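Reviews > Clubs & Classrooms > Two-arm kits

Our club spent most of the winter with the Trillix two-arm bench kit, and I was asked to write it up because I was the one complaining. I mentor the student robotics group at Skollcombe, 16 kids between ninth and twelfth grade. The kit cost us $2165 with the school discount. That is most of a year's budget, so I'm going to be picky.

The box says "first task in an afternoon." We started in January and had both arms moving under their leader handles after three meetings. One of those went entirely to cable routing. The printed guide shows four cable ties and stops there. The calibration routine is fine once you find it, but it's filed in the software under "Maintenance," and two of my juniors were hunting for it in the firmware menus until nearly 8 p.m.

The task the students picked for their spring project is socks: pick one up, lay it flat, put it away in a divided box. I argued for blocks. I was outvoted, and I'll admit cloth is a better test of what you're paying for. Ribbed knit gives the fingers something to hold on to. Thin dress socks are another story, and our early logs are full of fingers closing on nothing.

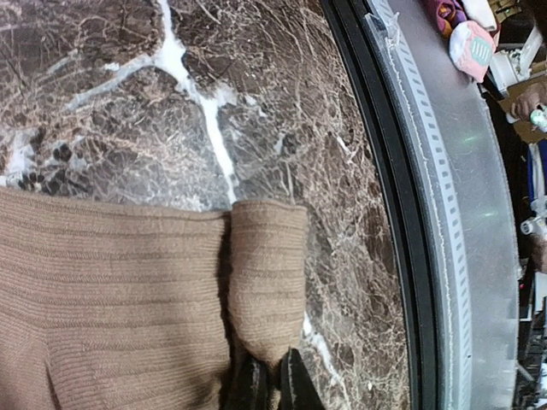 Can a ninth grader run it without an adult standing there?
After two supervised sessions, ours could start it up, drive both arms and shut it down safely, but recalibrating still took an older student.

The hardware is decent for the money. The joints are smooth at low speed and the wrist cameras come with mounts that hold their angle. At higher speed the left arm on our unit overshoots, and support's first answer was to drive slower. Their second answer, nine days later, was a settings file that helped some. I'd have liked that file in the download to begin with.

My bigger gripe is the lesson pack. It's sold as 30 lessons. I read all of them, and a good third are the same exercise with the object changed. The one on planning a two-handed task is good, and it should be near the front of the course where students will reach it.

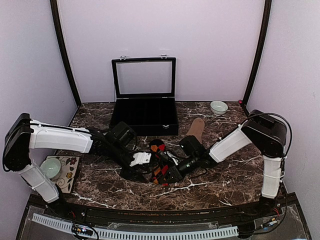
Recording and replay is where the kit is supposed to earn its price. You drive the arms by hand, save the run, and collect enough runs to train on. My students logged 88 before spring break, with Marisol Magaña keeping the spreadsheet of which ones were usable. The software doesn't rate runs or flag bad ones, so that spreadsheet was real work. Your layout matters more than the guide lets on, too. With a lidded box open at the back, a bowl on either side and an argyle sock lying in the middle between the two grippers, there isn't much open table left for two arms to share, and the cables want their part of it. The guide's own setup page has one foam cube on a bare board. Sure, that works.

As for the trained model, I'm not convinced yet. It does reasonably well on the sock it has seen most, in the position it has seen most. Turn the sock a quarter of the way around and the results get shaky. The brochure calls this "generalization-ready," and I would like somebody at Trillix to tell me what they think that means.

We also swapped one gripper for a fingered hand from Zakasero to see if it made any difference on cuffs. It bolts on with an adapter bracket, and the kids loved it. I thought it mostly gave us more things to tighten. 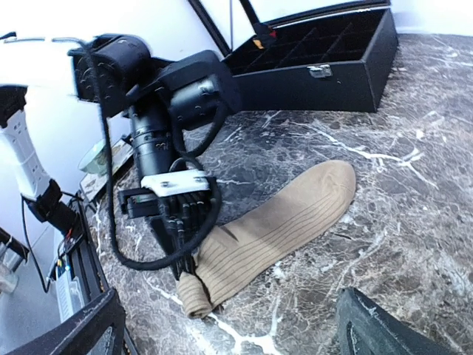
Cisneros wrote back after reading a draft of this that I was being too hard on the hand, that their own club had needed a month of practice before it beat the two-finger gripper on anything soft, and that a quarter turn throws off every low-cost setup they've tried, so why single out this one. Fair enough on the month. On the other point, I'm singling it out because of what's printed on the brochure.

Would I buy it again? For a group with a mentor who can give up two evenings a week, maybe, and I'd skip the lesson pack if they'd sell it separately. For a middle school class with one period a day, no. Budget for spare finger pads and a bag of cable ties, and ask support for the settings file before you unpack anything.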